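Nurnside Door and Latch Word List

A data card for the word list kept by Wayne Hartley and Kamonchanok Thammasiri. Last updated April 24, 2024.

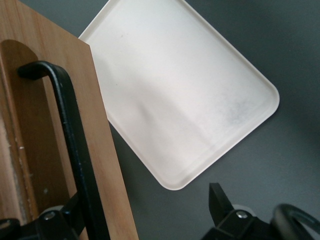

The list collects what people in and near Nurnside call the parts of doors, gates, latches and shutters. It started as notes for a local dialect booklet and grew past what the booklet could hold. The booklet is still for sale at the Enmont library desk. The data is free.

What is in it

There are 126 headwords in one file, words.csv. Each row has the local word, a plain English meaning, the village where it was recorded, the decade the speaker was born, and a sample sentence if we have one. Nearly 200 sample sentences were collected, but many repeat each other and only the clearest were kept.

A second file, variants.csv, lists other spellings. We spelled words the way speakers asked us to. When a speaker had no opinion we used the spelling in the booklet.

How it was collected

Most of the words come from talks with older residents of Nurnside, Enmont and Duggan. Kamonchanok did the Duggan interviews and typed up all the notes. Wayne checked meanings by going back to the same speakers in January and reading each entry aloud. 10 words were dropped at that point — the speakers no longer agreed with what they had told us the first time.

No sound recordings are included. Speakers' names are left out.

Known problems

Duggan has only 15 entries and should not be used for comparisons between villages.

The word "snib" appears twice with different meanings. Both are correct.

Decade of birth is blank for some speakers who preferred not to say. Please do not read a blank as "unknown age, probably old." We have seen that done.

Sentences were written down by hand during conversation and may not be exact.

File format

Both files are UTF-8 with commas between fields and a header row. Older copies used semicolons. If your copy has semicolons, replace it.

Use and credit

You may copy, change and reprint the list, including for sale. Please credit it as "Nurnside Door and Latch Word List, Hartley and Thammasiri." Vodotness, the spelling tool we used for sorting variants, has its own license and is not included.

Corrections

Send the row number and the change you want, along with where you heard the word. New words are welcome from any of the three villages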